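Sallura Residents' and Allotment Association
Minutes of the November meeting, held in the ground-floor room, Prisetti House, at 7 pm

Present: Ingeborg Strobel (chair), Eduard Hájek, Anneli Juntunen, Subira Ogola (minutes)
Apologies: Leonie Bühler

1. Minutes of the previous meeting
The minutes were agreed as a correct record, subject to one amendment. Under item 4, "north gate" should read "lower gate".

2. Matters arising
Mr Hájek reported that the lower gate had been rehung and now closed without being lifted. The old hinges have been kept in the shed. The letter to Strebel concerning the overhanging ash had been sent and no reply received. It was agreed that a further letter should be sent by recorded post.
Action: EH

3. Water supply
Ms Juntunen presented the quotation from Jostex for replacing the standpipe and the length of pipe between the shed and the upper plots. The meeting noted that the quotation did not include making good the path. Mr Hájek asked whether the trench could follow the hedge line, thereby avoiding the path altogether. Ms Juntunen undertook to put this to the firm before any order was placed.
Action: AJ 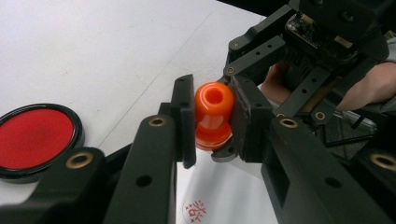
The supply will be turned off for the winter as usual. Plot holders are to be reminded to empty their butts and to remove hoses from the taps.

4. Rents and waiting list
It was proposed that the annual rent for a full plot remain at 35 and that the key deposit be unchanged. Proposed by Mr Hájek, seconded by Ms Juntunen, and carried. Two plots have been given up and will be offered to the next names on the list. The chair asked that both be strimmed beforehand.
Action: SO

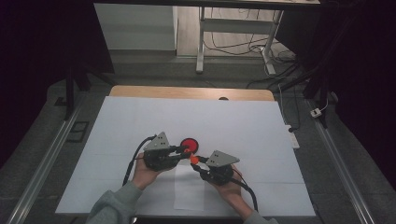 Two hand-held grippers in use over a white sheet.

5. Spring plant sale
Ms Bühler had submitted a written note recommending that the sale be held a week later than last year, owing to the losses of tomato seedlings to cold nights. This was accepted. The printing of 100 leaflets was approved. Mr Hájek asked that the leaflets state clearly that dogs must be kept on leads.
Action: LB

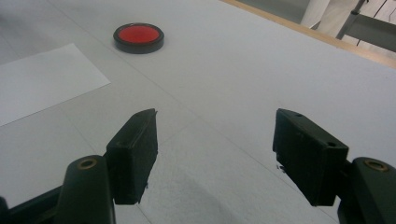
It was further agreed that unsold plants should be offered to the school before being composted.

6. Any other business
Ms Ogola reported complaints of bonfire smoke on the eastern side. The chair will write to all plot holders drawing attention to rule 2.
Action: IS

The meeting closed at 8.35 pm.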